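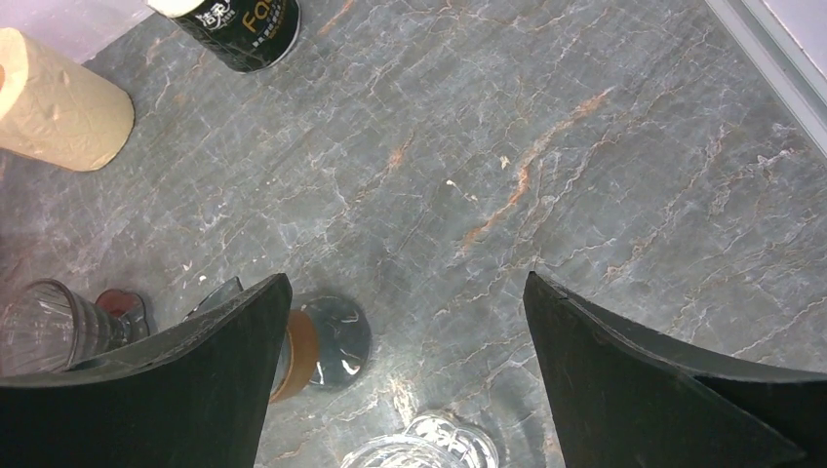
Visit to the Jolar workshop, May 1, 2021

I went to the open day of Jolar, a shared workshop in an old printing house. I am building a small arm at home since last winter, and I wanted to see how other people solve the same problems. The entrance is free, but they ask for a donation for the tools. I gave 10 euros.

On the ground floor there are the saws, a lathe and the 3D printers. I stayed there only a short time. The robot table is on the upper floor, and most of the visitors went directly to it.

The build has the name Prokodix. The members started it in April of last year, and the bill for all parts was 2,161 euros when I visited. The plan was 2,000. The difference is mostly cables and power supplies, which I know very well from my own project. The two arms are called Tu (left) and Elo (right), and they are of the same design, so one set of spare parts is enough for both.
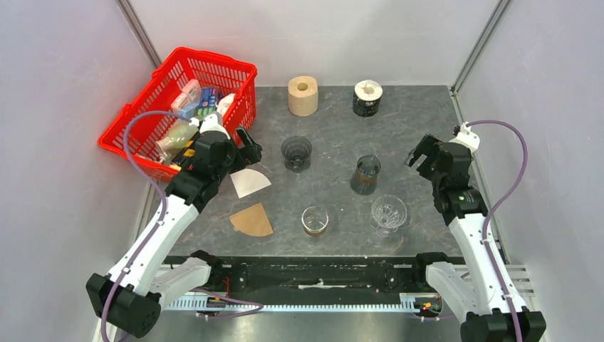

The task they have chosen is to prepare a coffee place. I found this a good choice, as it has many difficult materials in a small area. A paper filter lies flat and is hard to pick up with two stiff fingers. They have a white one and a brown one on the table, both near Tu, and the glasses stand more to the middle. Clear glass is also not easy for a camera, especially on a gray top with veins like this one. At home I use only wooden blocks, and I understood there that I have made my life too simple.

I asked about the cables. The purple cable of each arm goes in a wide curve from the wrist and then down along the white link. I have always tied mine very tight, and I broke two of them at the elbow. I will copy the wide curve.

The talk after lunch had 8 listeners and was mostly about calibration. I could not follow all of it, but the slides will be put on the workshop page. The stairs are steep, and there is no elevator. Coffee is sold downstairs until five o'clock.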